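Chapter 8
Processors, Sockets and Memory Slots

Before you start this chapter
You should have finished the work on case covers and power supplies in Chapter 7. You will need a grounding strap, a parts tray, a Phillips screwdriver with a thin shaft, lint-free wipes and your bench notebook. Keep the Derwood parts sheet open at the page for sockets.

8.1 Why the processor gets a chapter of its own

Most parts in a desktop workstation can be handled by the edges and put down without much thought. The processor and its socket can't. On many workstation boards the contacts are fine springy pins in the socket itself, and a bent one may be enough to stop the machine from starting. A board with a damaged socket usually has to be replaced as a whole.

Three parts work together here. The socket is the grid that makes the electrical connection. The load plate is a metal frame on a hinge that closes over the processor and presses it down evenly. The heat spreader is the flat metal lid on top of the processor, and it carries heat up into the cooler. Students often call the heat spreader "the chip." The chip itself is underneath and you will not see it in this course.

Memory slots are usually placed close to the socket so that the signal paths stay short. On a small office machine there may be two or four. A workstation board often has a bank on each side of the socket, and if the board has two sockets the slots are labeled to show which processor they belong to. Read the label before you fit a module.

Look for the socket, the metal around it and the black memory slots in each view. 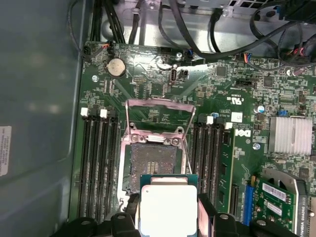
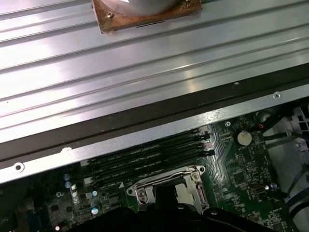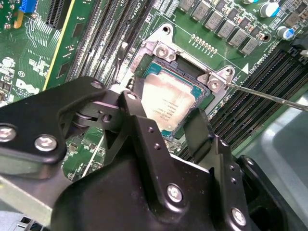

Page last changed: July, Monday, 16:390 build removed; section 8.2 reworded

8.2 What to look for

In the first view the load plate is up and the socket is open. This is the point at which the pins are at risk. Don't lean over an open socket with a tool in your hand, and don't leave it open while you look for something else - close the plate or fit the plastic cover.

The second view takes in more of the case. Notice the load lever on the left side of the bracket, and the coin battery on the board near the memory latches. The battery keeps the clock and the setup values when the machine is unplugged.

In the third view the processor is in its socket and there is residue on the heat spreader. Old thermal compound should be wiped off before a cooler goes back on. Use a wipe dampened with cleaning fluid, work from the outside toward the middle, and keep the fluid off the board. The label "CPU1 DIMM" is printed near the bracket.

8.3 Words used in this chapter

Socket: the grid of contacts that receives the processor.
Retention bracket: the metal frame around the socket.
Substrate: the thin board, often green, that the heat spreader is mounted on.
DIMM: a memory module. The word is also used loosely for the slot.
Coin cell: a flat round battery.

8.4 Bench work

Work in pairs. One student handles the parts and the other reads the steps aloud and keeps the notebook. Allow up to 100 minutes for the full exercise, including cleanup.

Set the case on its side on a Grorent mat and clip your strap to bare metal. Find the marked corner on the processor and the matching mark on the socket before you lift anything. Lower the processor straight down. It should rest in place under its own weight. If it rocks, lift it out and check the corner again.

Write the board number and the state of the socket in your notebook, then go on to Exercise 8A.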